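Subject: Re: [bellton-growers] Starting peppers this early?
From: Nikau Goodwin
To: bellton-growers list

Catching up on a few days of messages, so I'm answering the pepper question and the one on watering in the same post. The original is quoted below in pieces.

> I want to start my peppers in February this year. Last year I waited
> and the plants were still small when I set them out, and I picked
> maybe a handful before frost. Is there any harm in going early if I
> have lights?

No harm if you have room for them. The trouble with an early start comes in April, when every plant wants a bigger pot and you can't put any of them outside yet. I have a shelf unit with four shelves and it is full by then. If you only grow a few plants, go ahead. If you plan to do a whole tray, start half of it now and the rest later, and see which half you like better.

Hot peppers need the head start more than sweet ones do. The slow ones can sit in the soil so long that you'll think the seed was dead. I put the tray back on the mat once after I had already given up on it and got most of them. The small sweet types, the snack size, I don't bother with until March.

> My seed is two or three years old and was kept in the garage. Should I
> buy fresh or just sow it thick?

Test it first. Put a few on a damp paper towel, fold the towel, slide it into a sandwich bag and leave it on top of the refrigerator. Look at it after 7 days and again a week later. If most of them have a little white tail, your seed is fine. Garage storage is hard on pepper seed because of the summer heat, so I wouldn't count on it. Onion and parsnip seed that old I would throw out without testing.

> Also the heat mat. The directions say it runs warmer than the room but
> they don't say how warm, and I don't have the thermostat that goes
> with it. Do I need one?

Depends on the room. My basement stays near 60 degrees in winter and a plain mat without a thermostat does all right down there. In a heated kitchen the same mat could get the soil too warm. Stick a cheap meat thermometer in the tray, down in the soil where the seed is, and check it in the morning and again at night. If it reads over 90, put a folded towel between the mat and the tray. Take the tray off the mat once most of the seedlings are up. They get leggy if they stay on it, and the soil dries from the bottom where you can't see it.

On the lights, hang them lower than you think. I keep mine 4 inches over the tops and move them up as the plants grow. Mine are on a timer from six in the morning until ten at night.

> Last thing. Half my seedlings fell over at the soil line last spring.
> They looked fine one day and were flat the next. I was watering every
> morning with a watering can.

That was damping off, and every morning was too often. Water from below. Set the pots in a tray, pour water in the tray, give it half an hour and dump out what's left. Then leave them alone until the pots feel light when you pick them up. A small fan on low across the tops helps too. Don't reuse last year's potting mix for seeds. It's fine for bigger plants but I wouldn't sow into it.

Wash your old pots before you fill them. I use a dishpan with a splash of bleach, let them soak while I do something else, rinse, and tip them over to drain. Any pot or cup will do for peppers as long as there's a hole in the bottom. If you are using cups meant for drinking, make the holes before you put the soil in — I have split more than one trying to do it afterward.

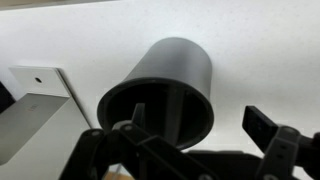 Dark gray cup, tipped over.

Size matters more than what the thing is made of. I go from the small cells to something the size of a large drinking cup when the second set of true leaves comes in, and the plant stays in that until it goes outside. Moving up twice is more work and I never saw a difference in the plants. Dark pots do warm up faster in the sun, so watch them when you start hardening off in May. Put them on the shady side of the house for the first few days and bring them in if it's windy.

For those asking off list which variety did best for me, it was Plonus again. It's a thick red frying pepper, early for its size, and it held up through the wet spell in August when the bells were getting soft spots. I save my own seed from it. The other one I grew, Trorholm, was late and I had a lot of green fruit on it at frost. The flavor was good but I'm giving its place to something else.

I have more Plonus seed than I need. If you want some, write to me off list with your mailing address and I'll send a packet while they last. I dried it indoors on a plate and it has been in a jar in the refrigerator since October.

One more thing, for whoever asked about splitting an order of potting mix. Bataineh will deliver to Bellton if the order comes to 100 dollars or more. I'm in for two bags. Reply on the list with how many you want and I'll call it in once we get there.

Nikau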